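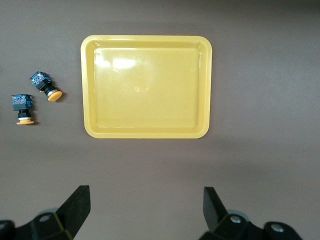
Baldur Hedegaard replied: before you sign anything, ask them to define "install." I mean in writing, in the contract. You'd be surprised how many of these promotion outfits count a tap on the ad as an install, or count the same phone twice after the person deletes the app and gets it back.

Here's the post he was replying to, moved down by the sort order:

Paid app promotion, is 774 installs for this money believable?
posted by drivisach_owner

We have a small app called Drivisach for tracking recipes and shopping lists. Android only so far. An agency named Holub ran a trial campaign for us in November and sent a report saying we got 774 installs from search and display ads. My own store console shows 171 new users for the same dates. When I asked, the account manager told me the two systems "attribute differently" and that the gap is normal. Now they want a commitment of 3 months at a higher budget, with a discount if I sign early. I don't know much about ads. Is a gap like that normal? Should I just trust the bigger number? Reviews did not go up at all, and neither did sales of the paid version.

Baldur Hedegaard (continued)

A gap is normal. A gap that size I wouldn't pay for until somebody walked me through it line by line. Attribution windows, time zones and view-through credit can all move the number some. They can make an agency look responsible for people who would have found you anyway. What they can't easily do is make more installs than the store handed out, so first check that you're comparing the same thing. New users and installs are separate reports in most consoles. So are countries, if you've got a filter on.

Then I'd ask for:

Login access to the ad account. View only is fine. If the account is in their name and they won't share it, I'd stop there.
Spend per campaign, without their fee mixed in.
Which event is being counted as a conversion. Somebody may have set it to "store page visit" and left it.
How many people opened the app a week later. This comes from your own analytics, so you don't need them for it.

As for the discount for signing early, the price will be there next month too. It always is.

Nastonitz

I used Holub for a different app and it was fine for us, we got 807 installs the first month and some of them stuck around. I think people are too hard on agencies. You have to let the campaign learn, if you stop after a few weeks you're throwing away the data. Also make better screenshots!! Ours were bad and we changed them and it helped a lot.

Baldur Hedegaard

Nastonitz, was the 807 from their report or from your console? And what does "some" come to? I'm not saying they cheated you. I'm saying I can't tell from that, and I doubt you can either. Screenshots, agreed, though if you changed them the same month you don't know which one did the work.

drulerico

Seen this with three agencies now. Look at where the display ads ran. Ours were nearly all inside kids' games, where people hit the banner by accident. Ask for the placement report and exclude the junk. The "learning period" is real but it's also what they say every time you complain.

You can set up one of these campaigns yourself in an afternoon with a small daily cap. Do that for a month, get your own cost per install, then see if their offer beats it.

drivisach_owner

Thanks. I asked for view access this morning and was told it's "not part of the package." The console filter was set to all countries, I checked. Not signing for now, going to try the small cap.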